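Home | Issues | Authors | Submissions | Contact

9 Nov 2023
Iyengar, Butar Centre for Household Studies

4. Mixed storage and the lightweight object

4.1 Why cups matter

The most enjoyable finding of the Lamorora study concerns plastic cups. We asked 75 households to keep a diary of what went into one shared open bin, and the diaries came back with 530 separate entries, many of them far longer than we had hoped for! Cups turned up again and again, usually alongside things that had nothing to do with drinking: blocks, lids, bits of packaging, a toy on its way back to a bedroom.

A cup is a lovely thing to study in this setting. It is light, it rolls, and it can nest inside another cup if somebody takes the trouble. Of the households that kept cups in the bin, 27 wrote that they never stacked them (one added "life is too short"). We had expected stacking to be the normal habit, and were delighted to be wrong.

4.2 Resting positions

We sort cups by how they come to rest: upright, leaning or on their side. The wall of the bin matters a good deal in our reading, as a cup beside it has something to lean on. Flat items such as blocks behave quite differently and tend to stay where they are put. Figure 5 has a red-orange cup standing with a slight tip near the left wall, a purple one on its side next to it, and a flat blue block to their right.
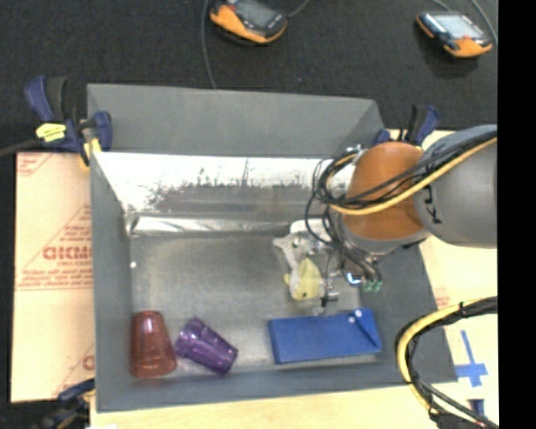
Figure 5. Cups and other small items in an open-topped bin.

Colour deserves a fuller treatment than we can give it in this section. Several diaries mention see-through plastic as the hardest thing to spot in a full bin, and we take this up again in Section 5 with the Arnov drawer records.

Related items
Drawers and their contents: the Arnov records
Keeping a household diary
Lids without boxes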